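Ganport Robotics Club — Project Report, Hanging Task in Simulation

Team: Covis (four of us, second year)
Status: mostly done, section 6 still needs work before we hand in

1. What we wanted to do

Last year's team did pick and place with cubes. We wanted something harder. Pick up an odd-shaped object, carry it to a wall, hang it on a hook. All in simulation because the real arm was booked out for the competition team until September.

Goal was 200 good hangs in a row with the object starting in a random spot. Did not get there. More on that below.

2. Setup

Simulator is the club's own build, everybody calls it Votisov. Wrist camera view plus joint positions go into the policy, nothing else. No depth. We tried depth early on and it made training slow and the results weren't better, so dropped it.

Physics step had to be made smaller than the default. With the default the object jumped out of the fingers every time it touched the wire. Took us a week to figure that out.

3. Objects

Started with a plain ring. Too easy, the arm learned it overnight. Then moved to the faceted holders from the Tomaszewski set, which have openings in different places and different sizes. Means there is more than one way to hang them, and some ways are bad. A small hole is a tight fit and the policy likes to go for it anyway.

Collision shapes were a pain. The automatic ones filled in all the holes. So the object looked fine on screen but the hook just bounced off thin air. We split each holder into smaller pieces by hand and that fixed it.

4. Demonstrations

400 demos, driven by keyboard, shared between the four of us. We threw out 40 where the driver got stuck or dropped the object. Keyboard is not great for this — everything comes out as little straight moves with stops in between and the policy copys the stops. Next year's team should use a game controller.

5. Training and tests

Behavior cloning first, then fine tuning with a reward. Reward is simple: distance from the target opening to the hook tip, plus a bonus if the object is still hanging after the fingers let go.

Test was 1,000 rollouts at the end of each training run. What we saw:

- grasp is good, hardly ever fails now
- carrying to the wall is fine unless the object starts far to the left
- lining up is where it goes wrong, the last few centimeters
- if it misses once it usually pushes harder instead of backing off

The teal holder got most of our time. It has a big round hole near the peak, and that's the one we want the hook to go through. 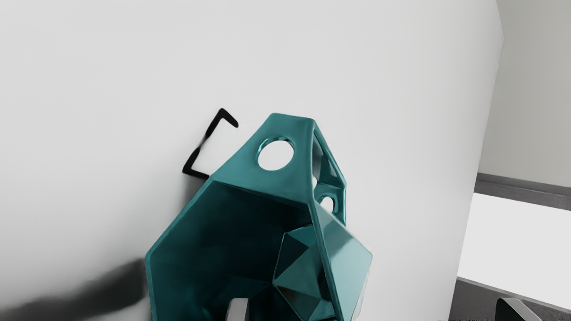
6. Problems still open

Wrist view gets blocked. When the object is up near the wall it covers a lot of the hook, so the policy is guessing about how far the wire sticks out. A second fixed camera would probaly help. Ran out of time to add one.

Also the hook shakes a bit in the sim when touched. Stiffer joint settings helped some but not all the way.

7. Next steps

Add the side camera. Redo part of the demos with a controller. Teach it to back up and retry — we think this matters more than more data. Then try the real arm once we get a slot.

Code and demo files are on the club drive under covis_hang, readme is out of date, will fix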